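4. Mise en place du jeu de la dînette

Le plateau Hornora se monte contre un mur ou un panneau, jamais au milieu d'un passage.

1. Essuyez la table avec un chiffon sec.
2. Laissez 20 cm libres devant l'enfant.
3. Posez l'assiette verte dans le sens de la longueur, face à lui.
4. Placez les fruits à gauche de l'assiette, la fraise en haut, la pêche juste en dessous.

Attention — la fraise porte un anneau métallique. Retirez-le avant de confier le jeu à un enfant de moins de trois ans.
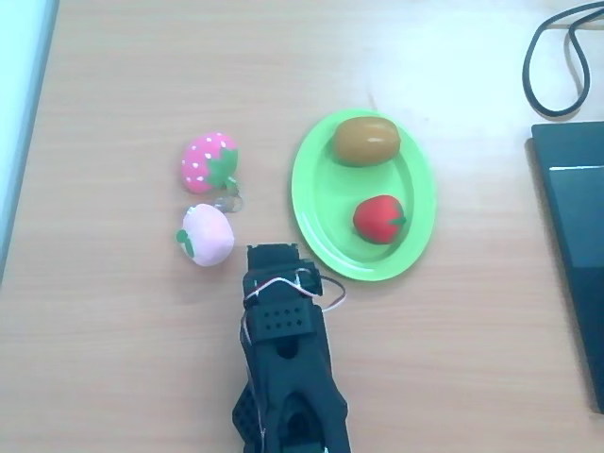 5. Nommez un fruit et demandez à l'enfant de le mettre dans l'assiette.
6. Une fois la partie finie, rangez les fruits dans leur sachet.

Remarque : lavage à la main, 40 °C maximum. Ne pas mettre au sèche-linge.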